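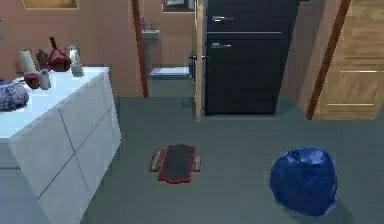 Slide 1. Simulated apartment: white cabinet, black fridge, blue bag on the floor.

SPEAKER NOTES - Teaching by hand, teaching by remote
Leave slide up while people sit down. Don't start til the door's closed.

Hi, thanks, Hedvig Backlund, Lostmont team. Parisa Kazemi did most of the sim work, say her name early this time.

Question for the room: how would you tell a robot to clear this floor? Let them shout stuff. Somebody will say "just program it." Fine. Program what? Where do slippers go? How do you grab a bag that sags?

So we show it instead. Two ways.

ONE - by hand. Hold the arm, move it through the job, it records the joints. Great for real arms on a real bench. Feels natural, ten-year-old could do it. Problem: your own body's in the way, your hand's in the camera, and you can't do it in a simulated room at all. Nothing to hold.

TWO - remote. Operator sits somewhere else with a controller, sees what the robot sees. Slower to learn. New people hate the first 30 minutes. Then it clicks. Works in sim and on hardware with the same controls, that's the big sell.

(pause, water)

Back to the slide. Point at the bag first. Bag looks easy. Big, bright, knotted near the top. In sim it's a shape with a grab point, operators go for the knot every time, robot learns "go for the knot." Ok so far. Real bags slump. Say this plainly, don't oversell.

Then the cabinet top. Glass bottle near the back corner, other things crowded in along the top. Reaching over stuff is where demos get messy. Good operators come in high and slow. Tired ones clip things. We keep some of the messy ones, with the recovery left in, becuase a robot that only ever saw perfect reaches has no idea what to do after a bump. Expect a question here.

Drawer fronts: no visible handles. Ask the room how they'd open one. Push? Hook an edge? If your demonstrators don't agree, the robot averages them and does neither. Write the method down BEFORE you record. We didn't, in October, cost us a whole batch.

Numbers, quick. Around 500 demos for the bag task. 4 operators. Don't read out the table, it's in the handout.

Story if time: Ginevra Mancuso drove every one of her reaches left handed and the policy came out left handed too. Gets a laugh. Skip if behind.

What goes wrong, just talk thru it:
- operator sees more than the robot does. Lock the view to the robot's camera
- long pauses while the person thinks. Trim them or it learns to stand there
- same start position every time. Move the robot, move the slippers, turn the mat

Cella clip next, 2 minutes, no sound. CHECK THE CABLE. If it won't play go straight to questions.

Likely questions: cost (send to Parisa), why not headsets (some people get sick, we tried), can we have the data (not yet, ask me after).

Handouts by the door. Remote demo in the side room at the break, sign the sheet, five people max at a time.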